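トップ > お知らせ > 募集 > 合宿型翻訳ワークショップ 参加者募集

スカケッティ翻訳の家 秋の合宿 参加者を募集します

はじめまして。スカケッティ翻訳の家(Skaketti)の世話をしております、ダグニー・オッドソン(Dagný Oddsson)と申します。アイスランド語から日本語へ、また日本語からアイスランド語への翻訳を、長いあいだ仕事にしてまいりました。私の日本語は大人になってから勉強したものですので、この文章にも少し不自然なところがあるかもしれません。どうぞご容赦ください。

10月に、小さな合宿を開きます。北欧の言葉の文学を日本語に訳している方、またはこれから訳したいと考えている方に、ゆっくりと一つの文章に向き合っていただくための合宿です。期間は7日間です。場所は、ダヴネス(Davness)という古い下宿屋を直した家で、海まで歩いて行ける坂の途中にあります。

合宿の目的

翻訳は一人でする仕事です。それは良いことでもありますが、一人でいると、自分の癖が見えなくなります。私自身も、同じ接続詞ばかり使っていることを、ある編集者に指摘されるまで気がつきませんでした。この合宿では、ほかの参加者の訳文を声に出して読み、互いに質問をします。批評の会というよりは、質問の会だと考えていただければ、いちばん近いと思います。

「なぜここで文を切ったのですか」「この人物は、なぜ急に丁寧な言葉になりますか」というような質問です。すぐに答えられなくてもかまいません。翌日の朝に答えが見つかることが、よくあります。

今回取り上げる作品

課題の文章は、ウードウッド(Udwood)という出版社から出ている短編集の中の一編です。漁師の家に嫁いだ女性が、亡くなった義母の残した手紙を整理していく話で、大きな事件は起こりません。しかし、手紙の文体と地の文の文体がたいへん違いますので、日本語ではどのように書き分けるか、よく考えることになります。

原文はスウェーデン語です。参加が決まった方には、原文と、難しい方言についての簡単な注をお送りします。合宿の前に、はじめの部分だけ、ご自分の訳を作ってきてください。完成した訳である必要はありません。迷ったところに印をつけておいていただけると、話がしやすくなります。

講師について

講師は、シグルン・リュングベリ(Sigrun Ljungberg)さんにお願いしました。リュングベリさんは、戯曲と書簡文学の翻訳を専門にしていらっしゃいます。説明は日本語で行いますが、原文の音について話すときは、スウェーデン語になることもあります。分からないときは、その場で遠慮なくお尋ねください。私も毎日、同じ席におります。

募集する方

経験の長さは問いません。出版された訳書がある方も、まだない方も、同じように歓迎いたします。ただし、次のことをお願いしています。

・スウェーデン語の小説を、辞書を使いながら一人で読めること
・日本語で文章を書くことに慣れていること(母語でなくてもかまいません)
・7日間の全部に参加できること
・ほかの人の訳文を、最後まで静かに聞けること

最後の項目は、冗談のように見えるかもしれませんが、私たちは大切にしています。以前の合宿で、読んでいる途中に直し始める方があり、読む人が小さな声になってしまったことがありました。直したい気持ちはよく分かりますが、紙に書いておいて、後で話してください。

一日の流れ

午前中は、各自で訳す時間です。部屋で仕事をしても、図書室で仕事をしてもかまいません。図書室には、スウェーデン語の大きな辞書、植物と船の名前の辞典、古い地図などがあります。持ち出しはできませんが、夜も自由に使えます。

午後に全員が集まり、訳文を読みます。一人が読み、ほかの人が質問をして、講師が必要なことを補います。予定の時間より長くなることもありますので、夕方に大事な電話などの約束を入れないようにお願いいたします。

土曜日は午後の会がありません。散歩をしても、寝ていても、訳の続きをしてもよい日です。港の食堂は土曜日には昼で閉まりますので、そこで食べたい方は早めにお出かけください。

食事と台所のこと

朝食はこちらで用意いたします。昼食は簡単なスープとパンです。夕食は、2人ずつの当番で作っていただきます。料理が得意でない方は、皿を洗う係になることもできますので、申込書にお書きください。今までのところ、皿を洗いたい方のほうが早く決まってしまいます。

台所は赤いカウンターのある部屋で、背の高い白い冷蔵庫を皆で使います。食べ物を入れるときは、名前を書いた紙を貼ってください。名前のないものは、全員のものになります。食物アレルギーのある方は、必ず申込みのときにお知らせください。夕食の献立を早めに考えておきたいと思います。
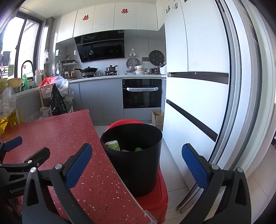
部屋と設備

部屋はすべて個室です。机と椅子と本棚があり、窓は坂の下のほうを向いています。浴室は共同で、各階にあります。インターネットは使えますが、天気の悪い日には遅くなります。原稿は、ご自分の機械の中にも保存しておいてください。

古い家ですので、階段が急で、エレベーターはありません。足の弱い方には1階の部屋をお取りしますので、どうぞ前もってご相談ください。夜は冷えますから、厚い靴下をお持ちになることをおすすめします。

費用について

参加費と宿泊費はいただきません。この合宿は、オメロヴィッチ基金(Omerović)の助成によって行われます。ただし、ダヴネスまでの交通費は、ご自分でご負担ください。夕食の材料費として、お一人につき200クローナを、初日に現金でお預かりいたします。余りましたら、最後の日にお返しします。

応募の方法

次の3点を、電子メールに添えてお送りください。

1. 自己紹介の文章(形式は自由です。今までに訳したもの、好きな作家、今困っていることなど)
2. スウェーデン語から日本語への訳文の見本と、その原文
3. その見本の中で、自分でまだ納得していない箇所を一つ選び、理由を書いたもの

選考で私たちがいちばん丁寧に読むのは、3番です。上手な訳文を見ることも楽しいのですが、どこで立ち止まる人なのかを知りたいと思っています。長い文章でなくてもかまいません。

見本の訳文は、未発表のものでも、すでに発表したものでもけっこうです。共訳の場合は、ご自分の担当した部分が分かるようにしてください。機械翻訳を下書きに使った訳文は、今回はご遠慮ください。

選考と連絡

応募の書類は、リュングベリさんと私の2人で読みます。結果は、選ばれた方にもそうでない方にも、メールでお知らせします。お一人ずつに短い感想をつけてお返事をしたいと考えておりますので、お時間をいただくことがあります。

参加が決まった後でご都合が悪くなった場合は、できるだけ早くご連絡ください。待っている方に、席をお譲りすることができます。

よくいただくご質問

家族と一緒に泊まれますか。
申し訳ありませんが、今回は参加者だけの宿泊とさせていただきます。坂の下に小さな宿がありますので、必要な方にはご紹介いたします。

ノルウェー語やデンマーク語の翻訳者も応募できますか。
課題の文章がスウェーデン語で読めれば、ご応募いただけます。訳文の見本は、スウェーデン語からのものをお送りください。

合宿で作った訳は、出版されますか。
出版の予定はありません。訳文の権利は、訳した方にあります。ただし、原作の翻訳権は別の問題ですので、発表をお考えの方は先に私にご相談ください。

訳文を人の前で読むのが苦手です。
私も苦手です。どうしても難しい日は、隣の人に代わりに読んでもらうことができます。ほかの人の声で自分の訳を聞くと、読みにくいところがよく分かりますので、私はむしろこの方法が好きです。

ご不明な点は、件名に「秋の合宿」とお書きになって、スカケッティ翻訳の家、オッドソンまでメールでお尋ねください。日本語、スウェーデン語、アイスランド語のどれでもお返事いたします。ご応募を心よりお待ちしております。

スカケッティ翻訳の家
ダグニー・オッドソン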